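How a Robot Learns to Sweep Up Crumbs

Page 2 of the Plolora workshop pages, for readers aged 8 to 12

Think about the last time you learned to do something with your hands. Maybe it was tying a shoe, cracking an egg, or buttering toast without tearing it. Someone probably showed you. Then you tried it, and it went badly, and you tried it again.

A robot arm can learn from being shown, too. But it needs to be shown many more times than you do, and every showing has to be saved so that a computer can study it later. Saving those showings is a job. People go to work in the morning and do it until it is time to go home. This page is about that job.

The task we will follow is sweeping. There are some bits of bread and some bits of sponge on a table. The robot has two arms. One arm holds a dustpan and the other holds a brush. The bits have to go into the dustpan, and then the dustpan has to be emptied into a bin with a black plastic liner.

Why sweeping?

Sweeping looks easy because you have done it for years. Try to write down how you do it, though, and you will be writing for a long time. How hard do you press the brush? Where do you put the dustpan? What do you do when a crumb slides under the edge? Most people can't answer these questions in words. Their hands know, but their mouths don't.

Engineers used to try to write every step as an instruction. Move the arm this far, turn it this much, close the gripper. That works well in a car factory, where each part arrives in the same spot every time. It works badly with bread. A piece of bread can be any shape, and it can land anywhere.

So the people at Plolora collect examples. They don't write down how to sweep. They do it, using the robot's arms, and the computer keeps a record.

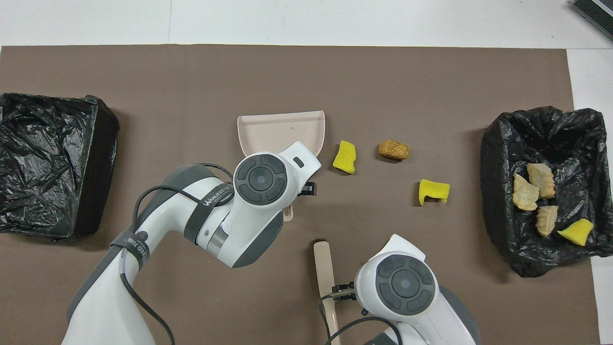
What is an example?

An example is one full try at a task, saved from start to finish, with everything the robot's cameras saw and every move its arms made. Another word for it is an episode, like an episode of a TV show. One sweep of the table, from the first move to the last, makes one episode.

What gets saved

Two kinds of information go into an episode.

The first kind is pictures. Cameras take many pictures every second, and there is more than one camera. One may be up high near where a robot's head would be, looking down. Others may be fixed beside or above the table. A bread crust that is hidden behind the dustpan from one side may be easy to see from another.

The second kind is numbers. Every joint in a robot arm can report how far it is bent. You have joints too - your shoulder, your elbow, your wrist. If you could write down the exact bend of each one, many times a second, you would have a list of numbers that described your whole arm. The robot does this all day. It also saves how far open each gripper is. A gripper is the robot's version of a hand, and on this robot it has just two fingers.

The computer lines up the pictures and the numbers by time. That way it can connect the two: when the table looked like this, the arms moved like that. If the times don't match, the episode is no good. Imagine a movie where the sound comes late and everyone's lips are wrong. A learning program gets mixed up by that even more than you would.

Who moves the arms?

During collecting, a person does. This person is called an operator. Léonie Bailly is an operator at Plolora, and she has been doing sweeping episodes since December.

She works with a pair of hand controls. When she moves the left control, the robot's left arm moves. When she moves the right control, the right arm moves. The whole way of working is called teleoperation, which means operating something from a distance, even if the distance is only a few steps.

"The first week, I was terrible," Léonie says. "I pushed the sponge everywhere except into the pan. You can't feel the brush touching the table. You have to watch for it."

She got better by slowing down. She also learned to plan what both arms would do. If the dustpan arm moves while the brush arm is sweeping, the bits can miss the pan. If the dustpan arm stays still for too long, the brush arm may have to reach too far.
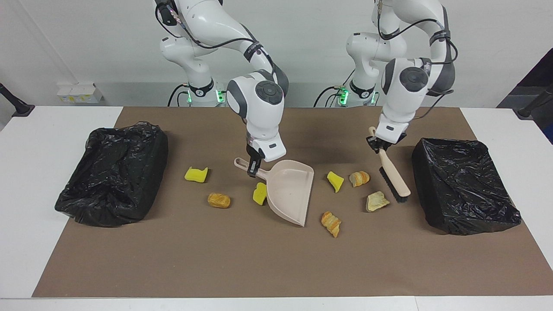 Making each try different

Suppose Léonie put the bread in the same place every time. The robot would learn to sweep that one place. Then somebody would drop a crust a little farther away, and the arm would sweep the old place again, where there was nothing to sweep.

To stop this from happening, the team changes things between episodes. They scatter the bits in new places. They use a different number of bits. They choose flat ones, tall ones, crusty ones and squashy ones. Bread and sponge make a good mix because they don't move the same way. A small roll can tip over and roll off. A piece of sponge is light and can bounce, or it can catch on the bristles and get dragged backward.

The team has a sheet that tells them what to change next. Without a sheet, people fall into habits. They think they are scattering things in a random way, but they put most of them in the middle.

You can test this yourself. Ask a friend to put 2 coins anywhere on a big piece of paper. Draw a small X where each coin is. Pick up the coins and ask again, over and over. Look at the X marks when you are done. Are the corners empty?

How many examples does it take?

Plolora's sweeping collection is called Tisard. When this page was written, it had 2455 episodes in it. Of those, 758 were made with bread and sponge together. The rest used other small things, such as paper scraps and dry pasta.

On a good day the team can record 100 episodes. On a slow day they record far fewer. A cable may need to be moved, or a camera may need to be set straight again, and recording stops until that is done.

You may wonder why a robot needs so many when you needed only a few. You started with a lot of practice at other things. By the time anyone gave you a broom, you had picked up thousands of objects, dropped plenty of them, and learned what soft and heavy and sticky meant. The learning program may have none of that. It has to get what it can from the episodes.

Checking the work

Not every episode is kept. Raili Kemppainen is the person who checks them. She watches the recordings on a screen, often at double speed, and gives each one a label.

Her labels are short. "Good" means the task was finished. "Partly" means some bits were left on the table. "Stop" means the recording ended early. "Bad data" means something went wrong with the saving, such as a camera that quit halfway through.

Raili says that an episode with a small mistake in it can still be useful. If a piece of bread falls off the dustpan and the operator goes back to get it, the program can learn how to go back and get it. A robot that had only seen perfect sweeps would have no idea what to do after a spill.

She does throw out episodes where the operator was waiting around. A program copies what it is shown. If it is shown a lot of waiting, it will wait.

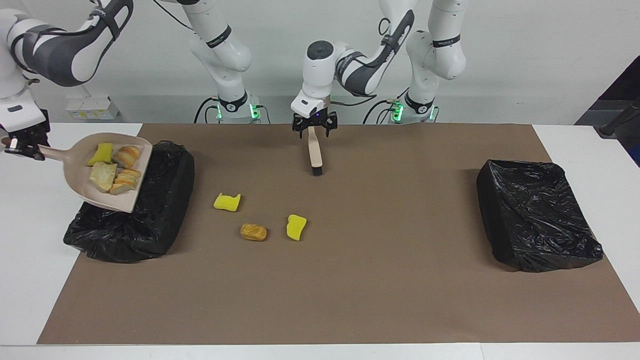

The hard part is tipping

Ask anyone on the team which part of the task goes wrong most often, and they will say the tipping. Sweeping can be fixed while you are doing it, since a missed crumb is still on the table. Tipping gives you less time to fix anything. Once the bits start to slide, they keep sliding.

The dustpan has to be lifted while it is fairly level. It has to be carried over to the bin. Then it has to be turned so that the bits fall inside. Turn it too soon and they land on the mat. A piece of bread may also get stuck in the dustpan, and then the operator gives the pan a little shake.

Léonie tries to do the tipping in two ways. Sometimes she empties the pan with one slow turn. At other times she turns it partway, stops, and turns it the rest of the way. Both ways go into the collection.

From examples to learning

When there are enough episodes, they go to another group, in the Savolainen building, where the big computers are. There a program called Suromov looks through all of them. It makes a guess about how the arms should move next, then compares its guess with what the operator did. At first the guesses are very poor. After each comparison, the program changes itself a tiny bit so its next guess will be closer. It does this millions of times. This is called training.

After training comes a test. Fresh bits are scattered on the table, the operator lets go of the controls, and the program moves the arms by itself. The team writes down what happens. If the robot keeps missing things near the back of the mat, then the collection needs more episodes with things near the back of the mat, and Léonie gets a new sheet.

Words to know

Episode: one recorded try at a task.
Gripper: the part at the end of a robot arm that holds things.
Joint: a place where an arm can bend or turn.
Label: a short note that says what kind of episode it is.
Operator: the person who moves the robot while it is being recorded.
Teleoperation: controlling a machine from a distance.
Training: the time when a program learns from examples.

Try it at home

You need a partner, a dustpan, a brush and some torn-up bread. Hold the dustpan in one hand and the brush in the other. Close your eyes. Your partner has to tell you how to move each hand, using only words. Sweep up all the bread, then write down the words your partner used most. Trade places and do it again.

Next page: How a robot folds a towel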